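Courses > Residential Real Estate Basics > Unit 3 > Chapter 8

8 min read

Chapter 8: What Is a House Worth, and Who Gets to Say?

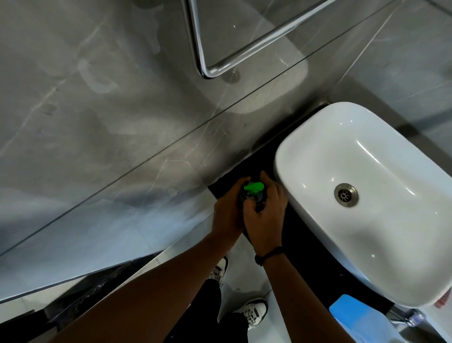

Two hands on a small green-topped pump bottle, over a black counter beside a white basin.

I bought my first house with a pocket calculator and a lot of nerve, and I got the price wrong. It wasn't a disaster, but I paid more than I should have, and it took me years of working in this business to understand why. So this chapter matters to me more than most, and if I get a little carried away in places, well, now you know where it comes from.

Let's start with a word you're going to be sick of by the end of the unit: comparables. Everybody I know calls them comps. A comp is a property that sold recently, close by, and looks enough like yours that a buyer might have picked it instead. Easy enough to say! The trouble starts when you sit down with a stack of sales and try to decide what "recently" and "close by" and "enough like" mean on a real street.

We'll spend most of the chapter in Gaete, the practice town you met back in Unit 1 (the map is still in your course packet). Our subject property is a two-story house on the Bistard side of town with 2,792 square feet of living space. The sellers have redone both bathrooms and they're very proud of them. They've also added up every receipt, and they want every dollar back in the asking price. You will meet these people over and over in your career, and I say that with love, having been one of them.

Can they have it? Maybe some of it. Cost is what you spent and value is what a buyer will pay, and those two numbers drift apart all the time. In section 2 we'll take a sale from Plarkeo, the newer subdivision across the creek, and adjust it line by line until it tells us something useful about our house. One of those lines is a $2,000 adjustment for a garage, and I'd like you to argue with me about it. I've changed my own mind on it twice.

After that we'll look at the income approach, using the little Gutix duplex, and then the cost approach, which my students always want to skip. Please don't skip it. It comes back in the chapter on insurance and you'll be lost.

Before you read on, grab a pencil and write down what you think your own home, or the one you grew up in, would sell for this month. No peeking at listing sites. Fold the paper and stick it in the back of the book. We'll open it up again in the last exercise.

8.1 Price, Cost and Value

I used to mix these three up constantly, so let's go slowly. Price is the easy one: it's the number written on the closing papers after everybody has signed.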